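The Closet Math Doesn't Add Up 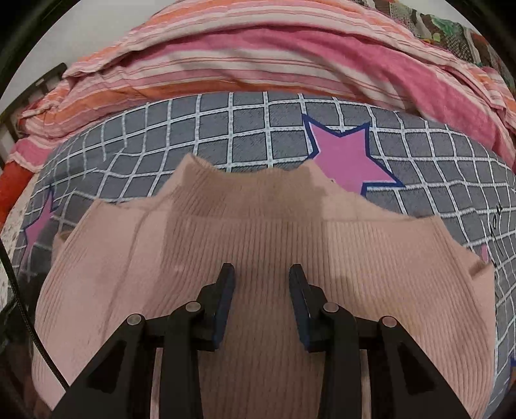 Every January the same advice comes back around: count your clothes, keep 100 pieces or fewer, and feel lighter. I have tried it twice and I don't buy it. The rule treats a raincoat and a sock drawer as the same kind of problem. It has no way to rank a pink ribbed sweater spread out on the bed against seven T-shirts from old jobs, except that one counts as one and the others count as seven.

Remo Fontana, whose newsletter started this round, says he got down from 136. Fine. Did he buy less the next year? He doesn't say. He does link to a storage box from Trarkel, which seems an odd thing to need when you own so little.

I'd like to see one of these plans begin at the store. Until then I'll keep the sweater and skip the spreadsheet.

Recent posts
Is Cold Washing Worth It?
Against the Gift Guide
Who Reads Care Labels?
My Quarrel With Pondex Hangers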